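Unit 4: Setup and care of the two-gripper hand-held station
Lab notes, O. Colombo

4.1 Before the first run

Check both grippers with the power off. Open and close each one by hand through its full travel. The fingers should move evenly and the pads should meet flat. If one pad touches first at the tip, loosen the linkage bolt on that side, reseat the arm and tighten again. Do not correct it by bending the finger.

Our stroke test is 40 cycles per side. Log any cycle that sticks. A side with more than 5 goes back to the bench.

4.2 Pads

Thin film shows pad wear sooner than rigid parts do. A pad that still holds a block may let a wrapper slide. Wipe pads with a damp cloth, no solvent. Crumbs and sugar collect in the texture, so clean after every food packaging session.

Replace pads in pairs at 500 grasps. The Petau log sheet has a column for this. Sets left on until 515 are accepted; enter the true number.

4.3 Work area

Use a soft surface for film tasks. Pull the sheet flat where the fingers come down, or the tips pick up cloth with the wrapper. Keep both grippers in reach of the same items and agree beforehand which hand grasps first.

Snack wrappers on a pink bedsheet, two grippers in use:

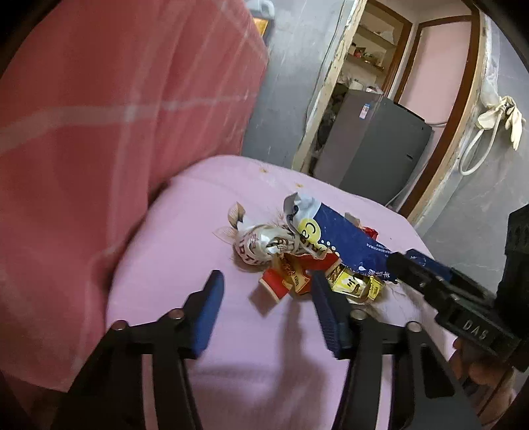
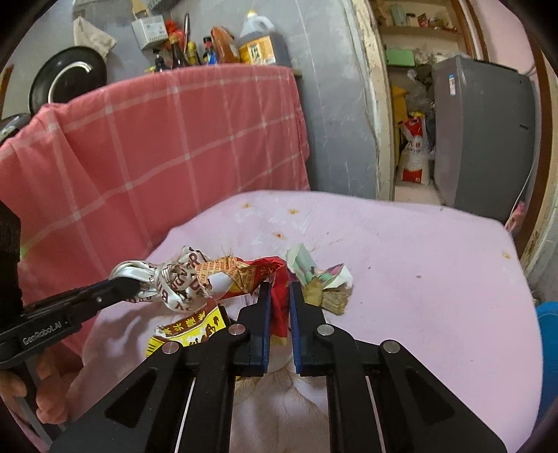 4.4 Faults

Jaw closes but film slips: dirty or worn pad. Clean, then replace.
Jaw stops short: debris at a pivot. Brush out, repeat the stroke test.
Fingers out of line: linkage bolt loose. See 4.1.

Completed log sheets go in the Ditard folder by Tuesday.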